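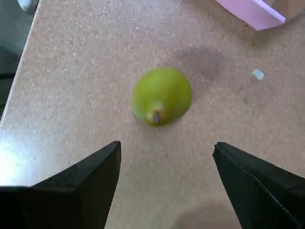
The pear, between the fingers of the second gripper.

By December the Dunport shop had two grippers left to choose from, and I had the job of choosing. The old one came from Economou and had parallel jaws. The new one, from Onthorpe, had black fingers that narrowed to a point. Whichever won would go on every arm in the Fonville packing house.

The test was simple. Set the pear on its side, open the fingers, lower the arm, close, lift, put it down, write the result. I did the Economou first and filled a notebook with it. It made 1774 attempts and held the pear on 1626 of them. I changed pears when the skin began to mark. I ate the ones I could.

My father packed pears at Fonville for most of his life. I had not told him what I was working on. He called in the evenings to ask if I was eating, and I said yes, a lot of fruit.

On the night I started the Onthorpe, he asked what kind.

"Pears," I said.

"Green ones?"

"Green ones."

"Pick them up by the fat end," he said. "The neck bruises."

I looked at the table. The stem was pointing at the gripper, the way I had set it every time. I turned the pear around, wrote a line across the page, and started the count again from one.

He stayed on the phone while it ran. At 226 he asked what the noise was, and I told him.

He didn't say anything for a few lifts.

"Is it careful?" he asked.

I said I was still finding out.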